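Home | Our Work | Join Us | News | Contact

We use cookies to keep this site running and to see which pages people read. Accept | Manage settings

Come and Help Us Sort Things Out: Call for Participants in the Duvcombe Desk Study

April 17, 2023 – by Gladys Obura
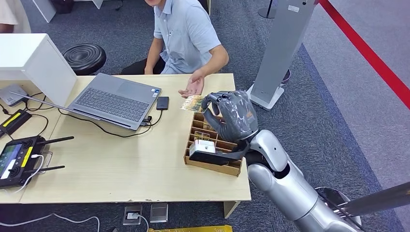 Who we are and what we are up to

We are Bratar, a small outfit that spends its days thinking about how people keep their work things, lose their work things and find them again. If you have ever lifted a laptop to look for a memory card, or followed a cable across a desk to find out what it belonged to, then you already know most of what there is to know about our subject, and we would love to hear from you!

The Duvcombe Desk Study began in March with a first group of people who kindly let us watch them work at their desks for a morning. We learned a great deal from them (mostly that everybody has a system, and that hardly anyone can explain it to a visitor). Now we are opening the doors wider, and we are looking for 21 more people to come in, sit down at one of our desks and do the sort of everyday fetching, handing over and putting away that fills the gaps in a working day.

What you would be doing

You would come to our rooms in Duvcombe for 3 sessions, spread out over as many weeks as suits you. Each one takes a morning or an afternoon, with a proper break in the middle and something to eat.

In the first session we give you a desk, a laptop and a wooden organizer divided into small open compartments, along with a box of the bits and pieces that tend to pile up where people work – chargers, clips, cards, small packets, spare caps, that kind of thing. You put them away however you like. There is no right answer and we won't hover.

In the second session you work at the laptop on some light typing while small items are passed to you across the desk. Sometimes you take them, sometimes you say where they should go. We want to know when a thing arriving at your elbow is a help and when it is a nuisance, and you are welcome to be as blunt as you please on that point.

In the last session you come back to the desk just as you left it and look for things. Afterward we sit down together over tea and talk it through, and this is usually the part people enjoy most, myself very much included.

Who we would like to hear from

Anyone over 18 who spends at least part of the week at a desk or a workbench. You might do bookkeeping at the kitchen table, fix radios, run a school office or study for exams. Tidy people are welcome and so are the other kind. You should be comfortable sitting for a stretch and handling small objects, though if that is sometimes hard for you, please write anyway and tell us what would make it easier. Our desks can be raised and lowered, and we have several sorts of chair.

You don't need any special knowledge. Ordinary clothes are fine. Short sleeves or rolled ones are handy, as cuffs do have a way of sweeping the little things onto the floor.

What you get

We pay $200 when you have finished all the sessions, and we cover bus fare or parking on top of that. If you have to stop partway through, you will be paid for the sessions you came to. You can also take home a Kombo desk tray, which our friends at Dumovent have been good enough to set aside for everyone taking part.

About notes and recordings

We take written notes and record video of the desk during each session. You will get a plain consent form to read at home before your first visit, and I am glad to go over it with you by phone. We don't use names in anything we write up, and you can ask us to remove your recordings at any time while the study is running.

How to apply

Send a short letter or drop one off at the front desk, marked "Desk Study, Room 853." Tell us a little about where you work and what is usually on your desk. A few lines will do, but if you find yourself writing two pages about your pencil drawer, please don't cut it down on my account – I read every one. Let us know which mornings or afternoons are good for you, and whether there is anything you can't eat.

I will write back to everyone, including people we can't fit into this group, and with your permission I will keep your letter for the next one.

Gladys Obura
Participant Coordinator, Bratar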